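Nitadance H2 Hands and Wrist Camera: Two Weeks on a Living Room Task Set

Reviewed by Kerttu Peltonen
Hardware

The Nitadance H2 is a pair of articulated hands sold with matching wrist cameras and a single controller. We ran it against the Garside parallel gripper that we have used for household tasks since July, on the same upper body, with the same operator station. The question was narrow. We wanted to know if the added joints were worth the added wiring for soft goods and small rigid objects in a furnished room.

The review unit was bought at list price. Nitadance answered two support tickets during the test and had no other involvement. Dean Birkett did the mechanical install and Hok-lam Tu wrote the driver wrapper. I ran most of the teleoperation sessions and all of the scoring.

Installation

The wrist flange is a standard bolt pattern, and the adapter plate fit without shimming. Cable routing took longer. The supplied harness exits toward the forearm and leaves very little slack at full wrist roll. Dean rerouted it along the outside of the forearm and added a strain relief. Anyone with a longer forearm link should order the extended harness at the start.

The controller boots into a safe hold and stays there until it receives a valid pose from the host. This is sensible, but the manual does not mention it, and we spent a morning looking for a fault that did not exist. The status light shows the same color in safe hold and in ready. It should not.

Firmware updates go through a desktop utility called Hitska. It works. It also resets the finger torque limits to factory values without a warning, so keep a copy of the configuration file.

Test room

We used a sectional sofa in cream leather with a quilted seat, a light blue throw pillow, a round side table with a marble-look top, and a wire basket of fruit. The floor is gray and streaked. The leather has enough gloss to cause trouble for depth estimation, and the wire basket is harder still.

The start pose puts both hands forward of the torso, thumbs up, with the extended fingers turned toward each other. From there the operator can reach the pillow with either hand, and the side table requires a base move to the right.
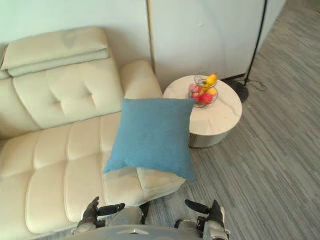 Pillow handling

Pillow tasks are where the H2 earns its price. The operator can hook the extended finger behind a corner, close the thumb, and lift with a light grip. The Garside gripper needs a fold in the fabric before it can hold anything, and making that fold usually means pressing the pillow into the seat first.

Placement was also cleaner. With two hands on opposite edges, the pillow can be set against the backrest and released without dragging. Release with the Garside tends to pull the fabric along with the pad, particularly when the pad surface is new.

The weak point is the thumb. Under sustained side load it creeps open, and the controller does not report this as a slip. It reports the commanded angle. Hok-lam filed a ticket and was told that measured angle is available on a separate channel at a lower rate. It is, and we now log both, but the default should be the measured value.

Fruit and basket

Results here were closer. The fingers can reach between the wires of a basket, which the Garside jaws cannot do without touching the rings. The H2 operator could approach a piece of fruit on the lower tier from the side and leave the upper tier alone.

Speed went the other way. A parallel gripper has one degree of freedom and the operator does not have to think about it. On the H2, a new operator spends the first sessions correcting finger posture before every grasp. Capucine Brunet, who had not used the system before this test, needed 9 practice sessions before her times on the basket task stopped improving. On the Garside she needed 2.

Grip force at the lowest setting is acceptable for firm fruit. I would not use it on anything soft without a compliant cover on the fingertips. Nitadance sells covers. We tested a set from Grekside, and they stayed in place, although they add enough thickness to make the wire basket difficult again.

Wrist camera

The wrist camera is the part I would change first. It sits close behind the hand, and a large share of its view is taken up by the hardware it is mounted on. The housing covers the top, a black cylindrical section stands at the right, and a gray finger on the left is too near to be in focus. The target has to be read through the gap between them.

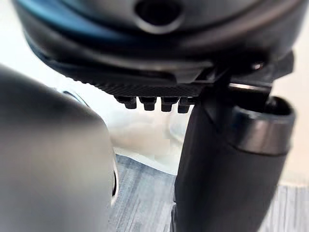

5 min read

Exposure is the second problem. Metering covers the full image, and with so much black hardware in view, bright surfaces wash out. Pale objects against a white background lose their outlines. The gray floor, in comparison, holds its grain pattern well. Hok-lam locked the exposure manually, and this helped until the hand moved to a darker part of the room. A metering region limited to the central gap would be a better fix, and the sensor supports one, but the setting is not exposed in Hitska.

For teleoperation we ended up using the head view for approach and the wrist view only for the last part of the grasp. For policy training the blocked area may matter less, given that it is mostly constant. We have not tested that claim and I would treat it with caution.

The Garside wrist camera is mounted farther out on a bracket. It gets bumped more often, and Glenys Horrocks has had to recalibrate ours repeatedly. Its view of the target is much more open.

Reliability

One finger tendon needed retensioning during the test. The procedure took Dean 21 minutes with the printed guide and requires a driver that is not in the box. The controller dropped its connection once, during a Hitska log export, and recovered after a power cycle.

Ratings (out of 5)

Soft goods: 5
Small rigid objects: 3
Wrist camera: 2
Controller and software: 3
Documentation: 2

Recommendation

Buy the H2 if fabric and cushions make up most of the work and the operators will stay with the system long enough to learn it. For bins, boxes, and single-item picks, the Garside is faster to learn and easier to service. Mixed setups are possible on the same controller, with the H2 on one side and a parallel gripper on the other. Our left arm stays on the H2 for now, and the right goes back to the Garside once the new adapter plate has been machined.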